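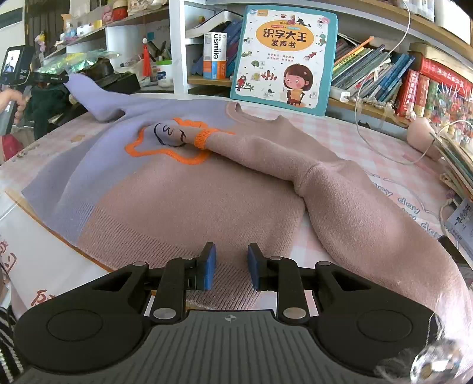 A child's knit sweater in dusty pink and lavender, with a smiling orange flower on the chest.

Kelance Opens Its Children's Clothing Swap to Families Across Torkasel

TORKASEL, August – Anyone who has ever bought a winter sweater in the fall and found it two inches too short by spring will understand why Kelance, the family clothing exchange on Drevuris Street, has been such a busy place this past year. Starting this month, the exchange is opening its doors to every family in Torkasel, and we could not be happier to share the news with our neighbors.

Until now, membership was limited to 60 households, mostly parents from the blocks right by the shop who had heard of us from a friend or a cousin. Those households have passed along 3615 pieces of clothing between them, from newborn caps to snow pants, and a good many of those pieces have come back to us and gone out again to a third or even a fourth child.

"My mother kept a trunk in the hallway and every cousin on our side of the family dressed out of it," said Gudrun Ljungberg, who founded Kelance. "I suppose I just wanted a bigger trunk! Children grow so fast, and there is still so much wear left in the things they leave behind."

Joining is simple. Families bring in clean clothing in sizes newborn through 12, and for each item they leave they may take one home, on the same visit or any time in the following season.

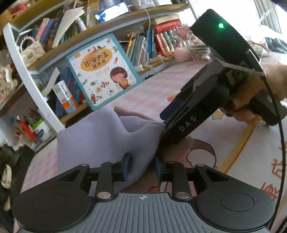 Small items such as hats, mittens and baby socks are free to take and don't count toward the exchange at all, so please help yourselves. Families with nothing to bring just yet are welcome too, and may choose 2 items on their first visit to get started.

The larger space comes to us through the kindness of Kristiansen, the fabric store next door, which has given up its old stockroom for our fall and winter racks. Dwight Marchand, the store's manager, will also be teaching a free evening class in darning and hem repair, with thread and needles provided.

"People think mending is hard, and it really is mostly patience," said Marchand. "If you can tie a shoe, I can teach you to fix a cuff – and you'll be proud of it, too."

Doors open at 9 a.m., and coffee will be on for the grown-ups. To ask about membership or the mending class, please stop by the front desk and speak with Amado Cabrera.
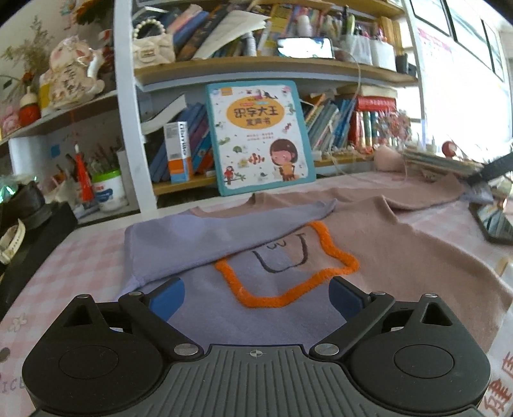 Knitwear in lavender and dusty pink on a pink-and-white checked cloth.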